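Submitting a mix to the Clostatow series: questions and answers

What format should the file be in?
WAV or FLAC, 16-bit or 24-bit, at 44.1 kHz. MP3 files are returned unheard. Leave peaks below -1 dB and do not put a limiter across the whole mix – mastering is done at our end.

How long can a mix be?
The minimum is 50 minutes. There is no fixed maximum, but anything over two hours is split into parts and each part needs its own title.

Do you need a tracklist?
Yes. Send artist, title, label and start time for each track as a plain text file. Unreleased material should be marked as such. Edits are listed under the original artist with the editor's name in brackets.

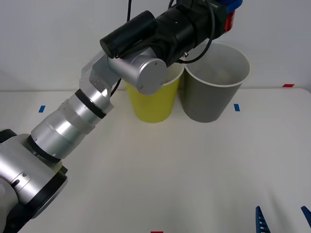

Can I use a mix that has already been broadcast?
Only if the station has agreed in writing. Mixes from the Igwe and Cividach shows are already cleared, so quote the episode number instead.

Who owns the recording?
You do. We hold a non-exclusive licence to stream it for 2 years. Downloads are off by default and can be switched on from your artist page.

Why was my upload rejected?
Error 1026 means the sample rate does not match the file header. Error 1609 means the tracklist is missing or has no start times. Correct the file and upload it again under the same title.

Who do I contact?
Usman Sial handles audio and uploads. Encarnación Echevarría handles licensing, including requests from Fimholm artists. The inbox is closed throughout April – uploads still work, but replies go out in May.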